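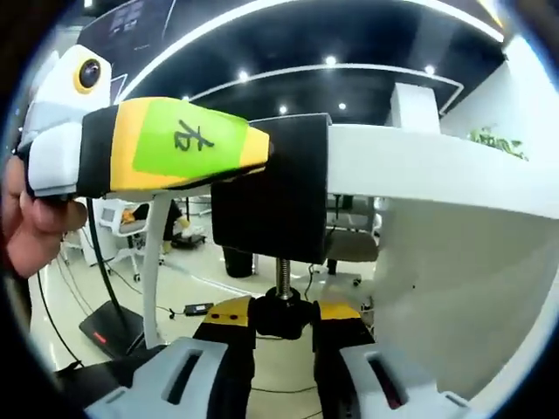

Gokano hand demos - FAQ for demonstrators

Last changed November 24, 2025. Ask Hammad Rajput if something's missing.

Do I need to know any programming?
No. You hold the grippers, you do the task, you put them down. The rest happens on the Torlow machine.

Hand grippers or remote control?
Hand grippers for nearly everything. Faster, and you feel what you're holding. Remote (the Khattak arms) only for jobs where the real arm's reach matters, e.g. the deep shelf. Don't mix the two in one session, they get filed seperately.

How long is one demo?
As long as the task takes. Most are under a minute. Start with both grippers still, finish with both still. Count to 2 in your head at each end.

What if I drop something?
Pick it up and carry on, if you can do it with the grippers. If you'd have to use your bare hand, stop and mark it bad. Same if someone hands you the thing.

Can I do it quickly?
Normal speed please. Fast swings blur the lens picture and the tracking goes. If you lose tracking you'll hear two beeps. Bin that one, start again.

Does it matter if people are walking about behind me?
Not really. Chairs, bags, people, all fine, the robot will have to cope with them too. Don't move the furniture mid-demo though.

Fingers over the lens?
Keep them off. Grip underneath the body. Wipe the lens before the first demo, soft cloth only.

Which gripper is which?
Go by the label, not the colour. If a label has come off tell Hammad, don't guess. A swapped pair cost us a whole batch in July.

How many do you have so far?
2952 recorded, 1764 kept after checking. Target for the next training run is 2000 kept, so yes, we still need you.

Why was mine rejected?
Usually one of these:
jaws out of view at the grasp
started while still walking up to the table
put down too hard
lost tracking
You get the reason next to the demo number in Gretidero.

Can I watch the robot do it afterwards?
Yes, ask for a slot. It won't copy your demo exactly, it learns from everybody's together. Stay behind the line when teh arm is powered.

Left handed?
Fine. Tick the box on the form.

Battery light is red?
Swap it, spares in the top drawer. Finish the demo first if you're halfway through.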